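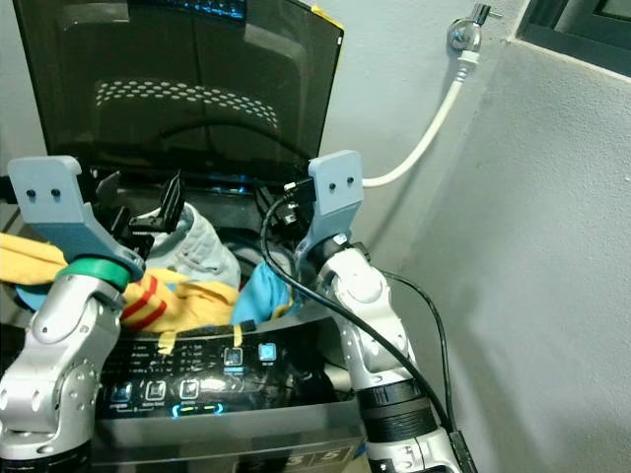

How to put on a treasure hunt at home for a rainy afternoon

By Taras Ivanyshyn
Posted Mar 6, 2023

February was a very long month in our house. It rained for most of it, the park at Drambridge was mostly puddle, and by half-term we had been through every board game in the cupboard, including the one with the missing dice. So we went back to an old favourite, the indoor treasure hunt, which my two (six and nine) have now asked for so often that I've got quite good at putting one together in a hurry. A few people from the Tavwood parents' group have asked me how I do it, and my answer kept getting longer every time, so I thought I'd write the whole thing down properly.

You don't need a big house. We did our first ones in a two-bedroom flat with a hallway you could cross in four steps, and they were every bit as much fun. You don't need to spend much either. The last one cost me £1.85 for a bag of chocolate coins, and everything else came out of the kitchen drawer.

What you'll need

Paper, and a pen that works
Scissors
A bit of sticky tape or some Blu Tack
Envelopes, if you have old ones lying about
Something for the treasure, and something to put it in
40 minutes to yourself, or a grown-up who'll take the children off to another room

The 40 minutes is for your first go. I can do it in less now, but I've also got a shoebox of old clues to raid, and I'll come to that.

Step 1: Choose the treasure first

I know it's tempting to start with the clues, but do have the ending ready. I once wrote a lovely set of rhymes and then found we had nothing in the house to hide except a tin of chickpeas. (They were very polite about it.)

Treasure can be sweets, of course, but it can also be something to do next, and these days that's the sort I like best. A new pack of felt tips, a film with popcorn ready to go, a cake mix, a library book they haven't seen yet, or a voucher you've written yourself for a late bedtime. The late bedtime voucher has gone down better than anything I have ever paid for. If you've more than one child, make it something that can be shared out evenly without an argument, or put in a little bag for each of them with their name on.

Step 2: Pick your hiding places

Walk round the house with a scrap of paper and write down every spot you could tuck a clue. Inside a welly, under the fruit bowl, behind a curtain, in the bread bin, between two cushions, in the pocket of somebody's coat. Go for places they can reach on their own and can open safely. I leave out anything hot, anything high and the cupboard with the cleaning things in it, and I tell the children that before we start so they don't go looking there.

Eight clues is plenty for a six-year-old. My nine-year-old would happily do 14, and for a birthday we did exactly that, but on an ordinary wet afternoon I'd stay at the lower end and see how it goes. You can always do another round after tea.

Try to send them back and forth. If clue one is in the kitchen, put clue two at the other end of the house, and clue three back near where they began. It uses up such a lot of energy! If you have neighbours below you, have a quiet word first, or make it a rule that everybody tiptoes like burglars, which slows things down nicely too.

Step 3: Write the clues backwards

This is the part that catches people out, so I'll go slowly. Begin at the treasure and work towards the start. Say the treasure is under your bed. Write a clue that leads to the bed, and decide where that clue will live – the bread bin, for instance. Now write a clue that leads to the bread bin, and decide where that one will live. Carry on until you've run out of places, and the last clue you write is the first one you'll hand over.

Put a small number in the corner of each one as you go. I didn't the first time, dropped the lot on the stairs, and had to work it all out again with two children shouting through the door to ask if I was ready.

Step 4: Make the clues suit the child

For children who can't read yet, draw a picture, or take a photo of the place from close up so they have to puzzle out what it is. A corner of the doormat is surprisingly hard to spot.

For new readers, keep it to one short line:

I am soft and you sit on me to watch cartoons.
Look where the toast begins.
I keep your feet dry.

Older ones like to work for it a bit. Rhymes are fun if you enjoy writing them, and they really don't have to be good:

I tick all day and never tire,
Look behind me, then look higher.

Or you might swap every letter for a number (A is 1, B is 2 and so on), write the clue in mirror writing, or cut it into pieces so it has to be put back together like a jigsaw. You could also hide a word in a sum. In our last hunt one clue just said 42, and they had to find page 42 of the big animal book, where the next slip was waiting. They were stuck on it for ages and very proud of themselves afterwards.

If your children are different ages, take it in turns. Mark the easy clues with a star and the tricky ones with a moon, and the little one reads the stars. It saves the older one racing off with everything.

Step 5: Give it a story

You can skip this if you're short of time, but a story does make it feel special, and it needn't be clever. Ours is always about Captain Zarnus, a forgetful pirate who keeps burying his things in other people's houses and has to write to ask for them back. I put his letter through the letterbox, ring the bell and run round to the back door. My eldest knows perfectly well it's me and still goes along with it for her brother's sake, bless her.

Your own could be a lost teddy sending messages home, or a detective case, or a dragon that has mislaid its eggs. Whatever they're mad about this week will do nicely.

If you like an old-looking letter, dab the paper with a cold wet teabag and leave it on a radiator until it's dry. Do this before you write on it, as felt tip runs.

Step 6: Hide everything and hand over the first clue

Lay the clues out in order on a table and go round the house with them one at a time. Keep a list in your pocket of what's hidden where. I can't tell you how glad I've been of that list, particularly the time the cat moved one.

Then gather everybody in one place and agree the rules. Ours are that clues get read aloud before anyone sets off, nobody runs on the stairs, and each person can ask for two hints.

If it goes wrong

They find a clue out of order. Take it back, say Captain Zarnus has been muddled again, and point them to the right one.

They finish far too quickly. Ask them to hide the same clues for you. My two made me look for a whole hour, and they enjoyed that more than their own hunt.

Someone gets upset. Stop for a biscuit. Or hand the upset one the next clue to be in charge of, which usually cheers them up.

It's too hard. Play hot and cold for a clue or two and nobody will mind.

Saving it for next time

Pop the clues into an old shoebox afterwards with your list folded on top. Leave it a few months and they'll have forgotten nearly all of it, and you can shuffle the places about and use the rhymes again. My friend Mrs Nechyporuk swaps boxes with me, so we each get a fresh set without writing a word. Her clues are a good deal harder than mine, mind you, and I did have to ring her for the answer to number six.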